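28 Mar 2025

Slept badly again. Up before the alarm, walked down to the allotment at Plundness with the flask and the wrong gloves. Ground still heavy. Got one row of broad beans in, over 90 of them, then the rain came sideways and I stood in the shed feeling sorry for myself.

Slugs have had the lettuces. All of teh lettuces.

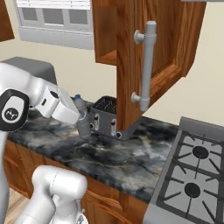
Bus home late, 15 minutes in the shelter with soaking feet. Ordered seed potatoes from Galanis, the earlies, should be lifting them in July if the blight holds off. Last year's were a disgrace. Must dig out the old notebook, I wrote down which bed they were in and now cant find it anywhere.

Letter from Zikar about the rent on the plot. Up to 156 a year. Grumbled, will pay it. Where else would I go?

Soup for tea. Too much pepper.

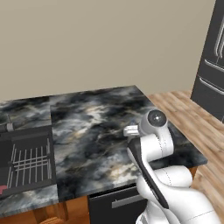

*Words: 195*

Back aches, left side mostly. Hot bath, then bed with the Hatach catalogue, which I promised myself I would only look at. Have already folded down the page with the plum trees. No room for a plum tree. Could go where the compost is, if the compost moved.

Tomorrow: string, slug stuff, ring the dentist.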